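Open Day Walk-Round: Demonstration Hall and Simulation Corner
Ratasar Automation Workshop, Sirkcombe
Checklist with comments, October
Walked and written up by Yogesh Pal

Status key: OK / OK with note / Fix before doors / Not applicable

Numbers to keep in mind: 56 visitors booked for the morning, 36 for the afternoon. The hall limit is 56, so the morning is full and walk-ins have to wait for the second session.

SECTION A - ARRIVAL AND ROUTES

A1. Front doors open fully and stay open on the hooks. OK

A2. Walkway tape down from the front desk to the demo cell. OK with note
Two corners were lifting. I pressed them back down but they want fresh tape. The route itself is a big improvement on last year - people now come around the side of the cell and get the long view of the arm before they reach the rail. Great idea from the Goel team, please keep it.

A3. Fire exits clear, signs lit. Fix before doors
East exit had a pallet of brochures in front of it. Moved while I was there, but the delivery people will put the next one in the same spot unless someone tells them.

A4. Wheelchair route, including the ramp to the simulation corner. OK
Tried it with the loaner chair. Turning at the top is tight but fine.

A5. Sign-in sheet and visitor badges. OK

SECTION B - LIVE DEMO CELL (IDO)

B1. Emergency stops tested, all positions. OK
Pressed each one with Ido moving at demo speed. Clean stop every time, and the reset needs the key, as it should.

B2. Gate interlock. OK
Opened the gate mid-cycle. Ido stopped at once and stayed stopped after the gate closed.

B3. Speed limit set for public running. OK with note
It is set, but the setting sits in a menu anyone on the pendant can reach. Lock the menu before the morning session.

B4. Rail height and gap to the fence. OK
A small child can't get an arm through. Checked with the reach gauge.

B5. Gripper pads and fasteners. OK
Pads were changed recently. Counter read 2,213 cycles at the time of inspection, well inside the change interval on the maintenance card.

B6. Cables and air lines off the floor. Fix before doors
One air line crosses behind the presenter's spot. Needs a cover strip. I stepped on it twice in ten minutes and I knew it was there!

B7. Presenter's microphone works with the compressor running. OK with note
You can hear every word at the rail. Farther back it gets muddy. Ask people to come forward, there's plenty of room.

SECTION C - SIMULATION CORNER

C1. Screens secured to stands. OK
Gave both of them a good shove.

C2. Visitor controls: no exposed wiring, cable run taped. OK

C3. Simulation confirmed as not connected to the live cell. OK
The most important line on this page, so I did it the long way. Network cable out, screens running, Ido's pendant showing no outside link. Then I moved the simulated arm all over the place and watched the real one sit perfectly still. Signed on the cell sheet as well.

C4. Practice scene loads and resets. OK
I love this part of the visit. The table has just enough on it to make a beginner think: a can with a red and blue label, a shallow brown tray with a small green object in it, and a teal cube nearer the front that is a good deal bigger than the rest. The gripper starts above the table pointing down, so a first-timer can go straight for something without having to untangle the arm first. I had three goes at it and would happily have had ten more.

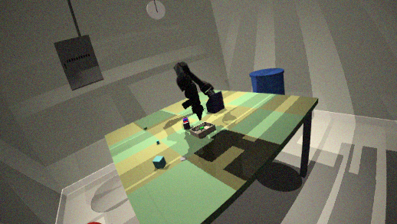
Goel asked whether visitors should try the simulation before or after they see Ido run, and pointed out that last year's groups came off the screens thinking the real arm could be bumped into things with no harm done. If it stays first, the presenter should say out loud at the rail that a real collision means a stopped cell and a repair bill.

I'd keep the simulation first. People ask much better questions at the rail once they have tried to line up a gripper themselves. But the point is a fair one and the sentence goes into the presenter's script. See action 4.

C5. Seating and floor space. OK with note
Stools are steady. Someone waiting for a turn will stand in the walkway, so put the queue marker on the window side.

C6. Screen brightness and motion comfort. OK
The view holds still while the arm moves, and I had no trouble after a long sit. Keep the "take a break" card on the desk anyway.

C7. Hand wipes for the controllers. Fix before doors
None out. There is a box in the store room.

SECTION D - STAFFING AND FIRST AID

D1. One trained operator at the cell for every run. OK

D2. One helper at the simulation corner. OK with note
Morning covered. Afternoon has a gap from 2:30 to 3:00.

D3. First aid kit stocked and in date. OK

D4. Roll call list printed for the assembly point. OK

D5. Hot work or machining during visits. Not applicable
Machine shop is shut for both sessions.

ACTIONS

1. Clear the east exit and tell deliveries where the pallets go.
2. Cover strip on the air line behind the presenter.
3. Lock the speed menu on the pendant.
4. Add the collision sentence to the presenter's script.
5. Wipes to the simulation corner, queue marker to the window side.
6. Fresh tape on the two walkway corners.
7. Find afternoon cover, 2:30 to 3:00. I can do it if no one else wants it (I'd be delighted, really).

Recheck of A3, B6 and C7 at 8:15 on the morning, before the front desk opens. Bring the cell sheet.

Y. Pal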